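Spielleitung Dillance
Mai

Thread zum Einlass und zu den Regeländerungen bei Dillance. Es kommen gerade viele Mails mit denselben Fragen, deshalb hier gesammelt.

Gespielt wird wieder auf Burg Geneck. Das Spieljahr ist 1630, die Stadt Estholm ist seit dem Winter besetzt. Wer beim letzten Con dabei war, kennt den Stand. Wer neu ist, liest bitte die Zusammenfassung auf der Anmeldeseite, die ist kurz.

Angemeldet sind mehr als 300 Leute. Auf der Burg gibt es 100 Betten, der Rest schläft im Zelt auf der unteren Wiese. Die Betten sind alle vergeben, die Warteliste ist geschlossen. Bitte nicht mehr nachfragen.

Bettentausch untereinander geht, aber nur, wenn beide Seiten uns schreiben. Absprachen im Forum sehen wir nicht.
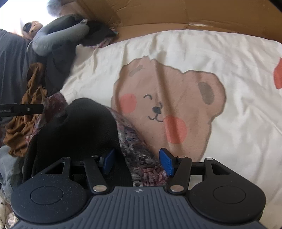
Kleiderhaufen, dazu ein cremeweißes Tuch mit Bärenkopf.

Check-in ist im Torhaus. Ihr braucht die Bestätigungsmail (Handy reicht) und einen Ausweis. Minderjährige zusätzlich das unterschriebene Formular im Original. Ein Foto vom Formular akzeptieren wir nicht, das war letztes Mal schon so.

Waffencheck direkt daneben. Polsterwaffen, Armbrüste und Bögen werden einzeln geprüft, Pfeile auch. Was keinen Aufkleber bekommt, geht zurück ins Auto. Reparieren und noch mal vorzeigen ist erlaubt.

Neu: Zündplättchenpistolen sind ab diesem Con zugelassen, aber nur draußen. In den Gewölben bleibt es beim Verbot, dort ist der Hall zu stark.

Zur Magie. Die Regelseite ist überarbeitet, aus den alten Stufen sind vier Schulen geworden. Bestehende Charaktere werden am Check-in umgeschrieben. Wer das vorher per Mail klärt, steht kürzer an.

Frage, die oft kam: Darf man als Soldat aus Hollenstein anreisen? Ja. Hollenstein ist im Spiel neutral, solange der Vertrag hält. Die Farben sind Grün und Grau. Einen Wappenrock braucht ihr nicht, eine Schärpe reicht völlig.

Offiziersränge aus Hollenstein vergeben nur wir. Die sind inzwischen alle besetzt. Gemeine, Tross, Feldscher, Händler: gerne, da fehlen noch Leute.

Zur Gewandung allgemein: Wir erwarten keine museale Genauigkeit. Leinen, Wolle, gedeckte Farben, ordentliche Schuhe. Keine sichtbaren Reißverschlüsse, keine Jeans im Spielbereich. Auf dem Zeltplatz könnt ihr anziehen, was ihr wollt.

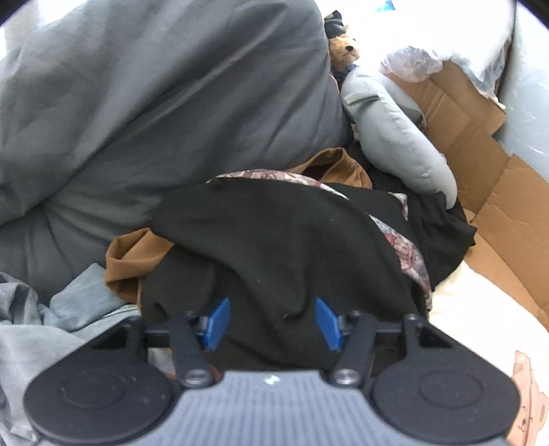

Kleidung und graues Bettzeug, alles auf einem Haufen.

Nachts wird es in Geneck auch im Sommer kalt, das Tal liegt hoch. Im Zelt bitte einen warmen Schlafsack einplanen. Die Burg verleiht keine Decken mehr.

Verpflegung: Frühstück und Abendessen sind im Beitrag drin, mittags versorgt sich jede Gruppe selbst. Die Taverne verkauft Suppe und Brot gegen Spielgeld. Allergien mussten bei der Anmeldung angegeben werden, Nachträge gehen noch bis Ende Mai.

Offenes Feuer nur in den Feuerschalen, die wir stellen. Eigene Schalen bleiben zu Hause. Kerzen im Zelt sind verboten, Laternen mit LED sind überall in Ordnung.

Parken: Am Burgtor nur ausladen, danach runter auf den Schotterplatz. Die Zufahrt muss für die Feuerwehr frei bleiben. Anhänger bitte vorher anmelden, die stellen wir hinter die Scheune.

Die große Schlacht ist am Samstag nach dem Frühstück. Sammelpunkt ist der Steinbruch. Wer nicht kämpfen will, trägt das weiße Armband vom Check-in und wird nicht angespielt. Das gilt auch für Fotografen.

Noch offen ist, ob das Badehaus öffnet. Wir warten auf Rückmeldung von der Burgverwaltung und schreiben es hier drunter, sobald wir es wissen.

Fragen zu Charakteren bitte per Mail, Fragen zur Anreise gern als Antwort auf diesen Thread. Mails beantworten wir meistens abends.

Nachtrag zum Tross: Hunde sind auf der Burg leider nicht erlaubt, auf der Zeltwiese auch nicht.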